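Home | Projects | Reports | People | Contact

Do More Demonstrations Help? Collecting Two-Arm Examples for a Table-Clearing Task

Project report, Skedine student lab
Lutfa Siriwardena
28 Dec 2020

1. What we were asked to do

The assignment was to teach a pair of robot arms to tidy a small table by showing them how. A person moves the arms by remote control, the joint positions and the video get saved, and a network is trained to copy what it saw. The papers we read before starting all say some version of the same thing: collect more and it will get better. I did not believe this when we started and I only half believe it now.

My partner Hartmut Kasten believed it fully, so we split the work in a way that let us test it. He ran most of the collection. I did the checking and the training.

2. Collection

We recorded 953 episodes in total. An episode starts when the operator presses the pedal and ends when the operator says the task is done. That second part is the first weak point in the whole method. Two operators do not agree on what "done" means. Hartmut ended an episode once the cloth was down and the grippers were open. I ended it after both arms had gone back to their start pose. The network has no idea that these are two habits of two people. It just learns that sometimes you stop and sometimes you don't.

We wrote a rule for this in June, after the first 200 episodes were already saved. Those 200 were never redone. I wanted to throw them out and was outvoted by the deadline.

Each recording was labeled in Kodikara, the lab's own annotation tool, with a task name, an operator and a pass or fail mark. Of the 953 episodes, 519 passed my check. The rest failed for dull reasons: dropped video, a pedal pressed twice, an arm that hit its joint limit and froze, an operator who gave up. I think a pass rate this low should be printed in every report of this kind. Most of the ones I read give only the number that was left over.

3. Objects and layout

Our advisor told us to vary the objects, and we did, inside the limits of what was in the lab cupboard. I would call this variety of a very thin sort. A different mug on the same black surface under the same lights is still close to the same picture as far as the overhead camera is concerned. We swapped the cloth and we moved things around by hand between episodes, but people place things where they expect the arm to reach them comfortably. When I plotted the starting positions, the corners were nearly bare.
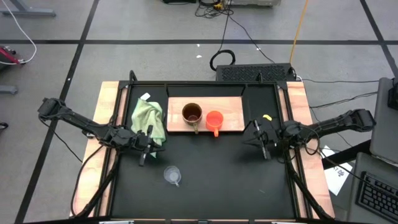
The mugs gave us a separate argument. Hartmut wanted them filled in part of the set, so that the policy would have a reason to move slowly near them. My objection was that a network copying motions has no reasons. If the operator is careful around a full mug and also careful around an empty one, which both of us were, then the data says nothing about the liquid at all. We kept the filled mugs anyway. I could not find any difference in arm speed between the two groups.

The clear measuring cup was worse. It is hard to make out against the dark surface in the overhead video, and I had to go back over several labels where I had missed it completely.

4. Training and results

We trained the same model, Votis, twice: once on all 953 episodes and once on the 519 that passed. Each version got 20 trials on the real arms. The filtered version did better on the cloth, and there was little between them on the mugs. Twenty trials is too few to say much, and I would not trust anyone who built a claim on it, including us.

5. What I would change

Agree on the stopping rule before the first recording. Draw the starting positions from a list made by a script – not by whoever is standing nearest the table. Check episodes the same day, while the operator still remembers what went wrong. I would also collect fewer. Hartmut disagrees and his reply is in the appendix.

Comments (3)

Sasatness: Did the same person mark pass/fail for all of them? If so your 519 is one person's taste.

Lutfa Siriwardena: Yes, all me. Fair point. We had no second checker.

Hartmut Kasten: For the record, the corners were bare because the left arm shakes when it is stretched out. I still say collect more.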